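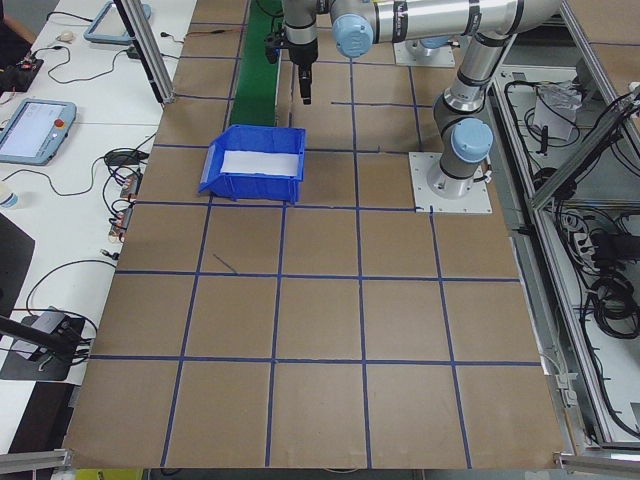 3.2 Fütterung und Datenerhebung

Die Laktationsdaten stammen aus dem Milchviehbetrieb Flimari (100 Kühe, ganzjährige Stallhaltung). Die Teilmischration wurde einmal täglich vorgelegt, Kraftfutter tierindividuell nach Leistung zugeteilt. Tiere mit weniger als 7 Laktationstagen blieben unberücksichtigt.
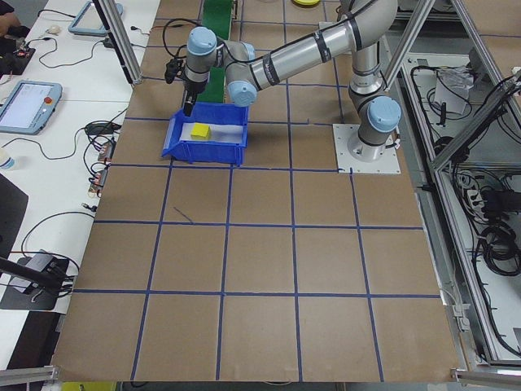 Fett- und Eiweißgehalt wurden aus gepoolten Morgen- und Abendgemelken bestimmt. Insgesamt gingen etwa 3.000 Einzelgemelke in das gemischte lineare Modell ein (Abb. 3), mit dem Tier als zufälligem Effekt.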